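Häufige Fragen zum Umzugslager Nurkero

Wie lange kann ich meine Sachen bei Ihnen lagern?
Die kürzeste Zeit ist ein Monat. Danach verlängert sich der Vertrag jeden Monat von selbst, bis Sie ihn schriftlich kündigen. Die Frist zur Kündigung beträgt 17 Tage.

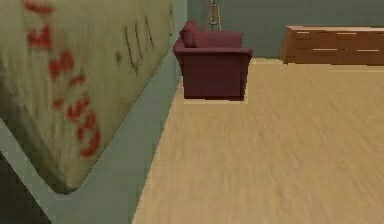
Wie soll ich meine Kartons beschriften?
Bitte schreiben Sie den Namen und die Nummer des Abteils auf zwei Seiten, in Druckschrift. Dicke rote Farbe sieht man gut von weitem, aber wenn die Striche verschmiert sind, kann kein Mensch das Wort lesen. Auch dünne dunkle Kritzeleien helfen uns wenig. Nehmen Sie einen breiten Filzstift – diesen bekommen Sie bei Frau Phuthong im Büro.

Wann kann ich in mein Abteil?
Werktags ab 11 Uhr. Im August ist das Lager in Clekham wegen der Inventur samstags geschlossen.

Ist mein Eigentum versichert?
Ja, bis 4.000 Euro pro Abteil. Für höhere Werte fragen Sie bitte Herrn Achterberg nach dem Tarif Plarnent.

Darf ich auch schwere Stücke bringen, zum Beispiel aus Stein?
Ja, aber melden Sie diese bitte 2 Tage vorher an, damit wir einen Platz im Erdgeschoss reservieren.
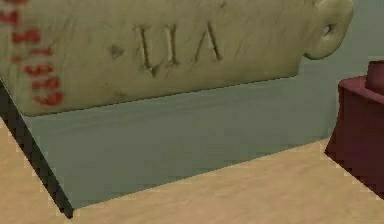 Cremefarbene Tafel mit eingeritzten Zeichen, auf dem Kopf stehend: VII

Was darf ich nicht lagern?
Lebensmittel, Gas, Farben mit Lösungsmittel und Pflanzen.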